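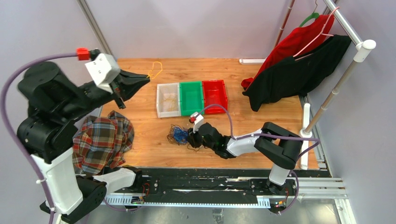
Hardwax oil on a dining table is fine for a household that eats at it every day, and I would use it again. I finished ours with Grarnar in April and have had no serious trouble. The color is the part people worry about before they start. Oil will darken bare wood more than you think from looking at it dry, and most light woods go warmer. If the color you want is the honey tone of the tabletop in the first picture, try the clear oil on a scrap first, before you buy any tint. You may not need one.

On Wednesday, October 2, 2024, Usa Somboon wrote:

> I have stripped the old varnish off my mother's table and now
> I can't decide what goes on next. It is a big top and it gets
> used for homework, meals and sewing. I was going to use
> polyurethane but a friend said oil is easier to repair. Three
> questions. How fine should I sand? How long before we can eat
> on it? And what happens when somebody puts down a hot dish?
> I have one can of Grarnar left over from a shelf and would
> like to use it up if it is any good for this.
>
> Usa

Taking these in order.

Sanding. I stopped at 120 and then raised the grain with a damp cloth, let it dry overnight, and went over it once more by hand. The Grarnar can says not to go past 150. I did go to 220 on one leaf and the oil sat on top and stayed tacky for two days. I had to wipe it back with a white pad and start that leaf over. You can see the difference if you stand at the window end, so I should have done all of them again, but I didn't.

Get the dust out of the joints between the boards. A vacuum with a brush does most of it. I used a tack cloth after that and I am not sure it did anything.

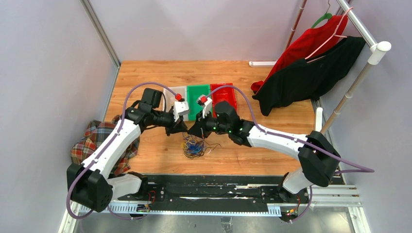 Photo: Karura

Put the oil on thin. I used a Plestitz pad, the stiff red one, and worked in sections two boards wide — any wider and the first part started to grab before I got back to it. Two coats with a day between them. My top is 174 cm long and took less than half a can per coat, so your leftover can may do it if it hasn't skinned over. If it has a skin, cut the skin out and strain what is underneath. If it is lumpy all the way down, throw it out.

Lay the used rags flat outside to dry, or put them in a pail of water. Please don't leave them balled up in the garage. Oily rags can heat up and catch fire without any help.
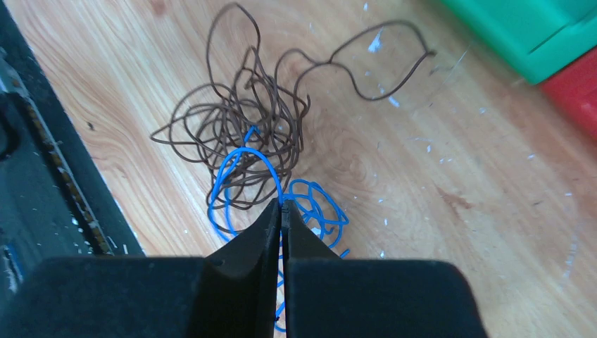
Waiting. You can set a plate down after two days, but I would give it 13 before you wipe it with soap or leave a tablecloth on it. We put a cloth on after a week and it left a weave pattern at one end. That rubbed out with a little oil.

Hot dishes. Use a trivet. Hardwax oil takes a coffee mug with no mark in my experience, but a casserole straight from the oven left a dull white ring on ours. I rubbed the ring with the same pad and a teaspoon of oil, buffed it, and it went away. With polyurethane I would have been sanding the whole top, so your friend is right about repairs.

One more thing about the sewing. Pin scratches show in oil the same as in anything else, and a cutting mat is cheaper than another can.

If you do go with polyurethane in the end, Rojanasak posted his method here last winter, message 822 in the archive. He thins the first coat and has good photos of the brush marks.

Prapai Wiriya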